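Section 4. First-time set-up of the Wovgate watering timer

Read sections 1 to 3 first if you haven't picked a spot for the box yet. This part assumes the bracket is up, the tap works, and you have the bag of washers somewhere you can find it.

You need: the timer, the short hose, tape for threads, flat screwdriver, a bucket. Batteries not included.

4.1 Before you connect anything

1. Close the tap. All the way.
2. Open the battery door on the back. Two screws, quarter turn each. They stay in the door.
3. Put in the batteries, plus end up on the left, plus end down on the right. It's molded into the plastic but hard to see on the gray units.
4. Close the door. Check the rubber seal is sitting flat all the way around. A pinched seal is the most common cause of a dead timer.
5. Wait for the screen. You get a row of dashes, then 12:00 blinking.

No dashes? Take the batteries out, wait a minute, put them back. Still nothing, see 9.2.

NOTE: Do not use rechargeable batteries. The low battery warning doesn't work right with them and the valve can stick open.

4.2 Setting the clock

1. Hold SET until the hour blinks.
2. Plus or minus to change. Press SET for minutes.
3. Press SET again to save.

The clock is 24 hour only. So 6 in the evening is 18:00. There is no AM/PM option in this version, people keep asking. No daylight saving change either, you have to do it by hand. Most people do that one in November when they take the unit in anyway.

4.3 Connecting to the tap

1. Wrap the tap thread with tape, clockwise as you face it. Three or four turns is plenty.
2. Check the washer is inside the big collar. It falls out in shipping sometimes. Look in the bag.
3. Screw the collar on by hand. Hand tight only!
4. Put the bucket under it.
5. Open the tap slowly and watch the joint.

CAUTION: No wrench on the collar. It's plastic and it cracks, and a cracked collar isn't covered.

A drip or two in the first minute is fine. If it keeps dripping, close the tap, back the collar off, reseat the washer and try agian. More tape won't fix a crooked washer.

If your tap is the older wide type, use the Hutsuliak adapter (part 2414, sold separately). Screw the adapter to the tap first, then the timer to the adapter. Not the other way round, you'll never get it straight.
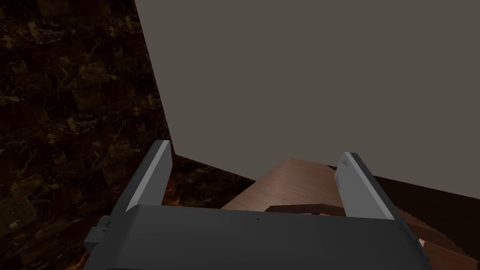

4.4 Connecting the hose

1. Push the short hose onto the outlet until it clicks. Pull back on it to check.
2. Run the other end to your drip line or splitter.
3. Keep the first bend wide. A kink near the outlet makes the valve chatter.

With a Jisisico splitter, open all the arms before the first run, even ones you aren't using. Let water through each for a few seconds, then close the spares. Gets the dust out.

Longest hose we support is 28 yards from outlet to the last dripper. Longer might work on flat ground. Uphill it won't.

4.5 Manual test run

Do this before you program anything.

1. Tap open, fully.
2. Press MANUAL. You should hear a click, then water.
3. Let it run for five minutes. Walk the line, look for leaks at each joint.
4. Press MANUAL again. Click, water stops. Drippers keep going a little while the line empties, this is normal.

If the water doesn't stop, close the tap by hand and go to 9.4. Don't leave it overnight to see if it sorts itself out.

4.6 Your first program

There are four program slots. Start with one.

1. Press PROG. Screen shows P1.
2. Set the start time. Early morning is best for most beds.
3. Press PROG. Set how long, in minutes.
4. Press PROG. Set how often. 1 is every day, 2 is every second day, and so on up to 7.
5. Press PROG one more time to save. Screen goes back to the clock and a small drop shows in the corner.

No drop means the program isn't saved. You have about 20 seconds between presses before it gives up and goes back to the clock, and then you start over. Sorry. Have your numbers written down first.

Good starting points:
Pots on a patio: 5 minutes, every day
Raised beds: 15 minutes, every second day
Shrubs and hedges: 40 minutes, every 4 days

These are for drip lines. For a sprinkler cut the times way down and watch for puddles.

NOTE: Programs can't overlap. If P2 starts while P1 is still running, P2 gets skipped, not delayed. Leave a gap.

4.7 Rain pause

Press PAUSE once for 24 hours, twice for 48, three times for 72. Screen shows the hours left. Press and hold to cancel. The pause doesn't change your programs, they pick up where they were.

If you have the Mono rain sensor, plug it in the round socket underneath and mount it in the open, away from gutters and overhanging branches. Cap the socket when the sensor isn't plugged in. The cap is on a little strap so you dont lose it.

4.8 Filter

Clean it after the first week, then once a month. Monthly is too seldom if you're on well water, do every two weeks.

1. Close the tap. Press MANUAL to let the pressure off.
2. Unscrew the collar, lift out the mesh disk.
3. Rinse it backwards under running water. Old toothbrush is fine. No bleach.
4. Put it back dome side up, washer on top.

CAUTION: Don't run the timer without the filter, even for a day. Grit in the valve means a new valve.

Winter storage is in section 7.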